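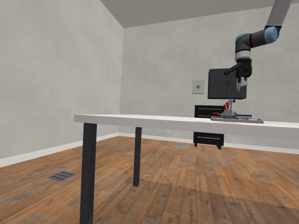
Kaewmanee finally has a distributor outside its home market. Selero picked up the animated series in June for home release, 22 episodes spread over 8 discs, and I have been working through the set in the evenings. I watched the first disc for the story and the second mostly for the backgrounds, which are plainer than I remembered. The workshop episodes get by on very little, a pale white tabletop, gray metal legs, a touch of red on a pair of clamp handles, and that is enough for the characters to stand out against.

The deal covers subtitles and one dub. Nuria Habte directed the dub and kept the original song lyrics, so the opening still sounds right. The disc menus are slow and there is no commentary track.
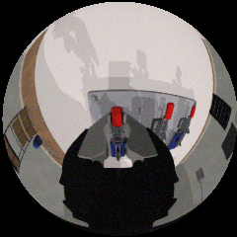
The packaging is better. The booklet has an interview with Anil Palaniappan, who wrote most of the first season, and he talks at length about the two episodes that were cut before broadcast. Both are on the last disc with rough sound. Estodum did the print work and the colors came out a little dark in my copy.
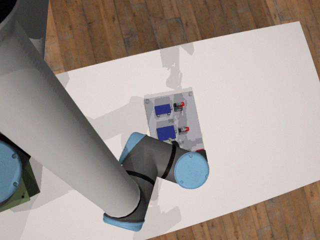

Will there be a second set? Selero has the rights to the next season but has not announced a date.

I still have the last two discs to get through.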